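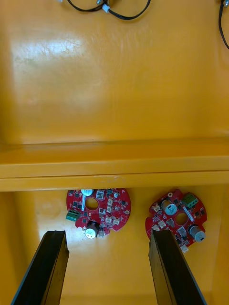
What does a car maker mean by a registration?

A registration is the entry of a new car on the national licensing record, made on the day the car is first licensed for use on the road. It is a legal event and it carries a date, so it can be counted in the same way for every make.

Chapter 5
Counting Cars: Orders, Wholesales and Registrations

5.1 Three figures for one car

A new car passes through several sets of accounts before it reaches a driver. The order is recorded when the customer signs and pays a deposit. The wholesale is recorded when the importer invoices the dealer. The registration is recorded when the car is first licensed. These events may fall in the same week or several months apart, and a sales report that does not say which of them it uses is of little value.

Consider Bandara, an importer with one model range, the Homuteo hatchback. In September it invoiced 683 cars to its dealers. Registrations for the same month were lower, as part of the shipment was still in the compound at the month end. Orders were higher, owing to a change in the price list announced for the following quarter. All three totals were correct. Only the registrations could be set beside those of a rival such as Cludach.

5.2 Dealer registrations

A dealer may register a car in its own name. Some of these cars are demonstrators and are needed for test drives. Others are registered to meet a volume target and are then sold as nearly new, often with delivery mileage only. Both kinds enter the monthly total on equal terms with a car bought by a private customer.

The effect is largest in the last days of a bonus period. Keegan Hollis, in his study of the Basar dealer group, found that up to 100 cars were registered by the group in the final 3 days of a quarter - and that most were advertised at a discount soon afterwards. The practice brings sales forward. It also lowers the resale value of cars already in customers' hands.

5.3 Private, fleet and business sales

Registrations are normally divided by type of buyer. Private sales are made to individuals. Fleet sales are made to operators above a stated size, and business sales to those below it. Margins differ sharply between the groups, so two makers with equal volume may report very different profits.

The rest of this chapter deals first with market share and its calculation, then with seasonal adjustment around the plate change months - a subject taken up again in Chapter 7 in connection with used car prices.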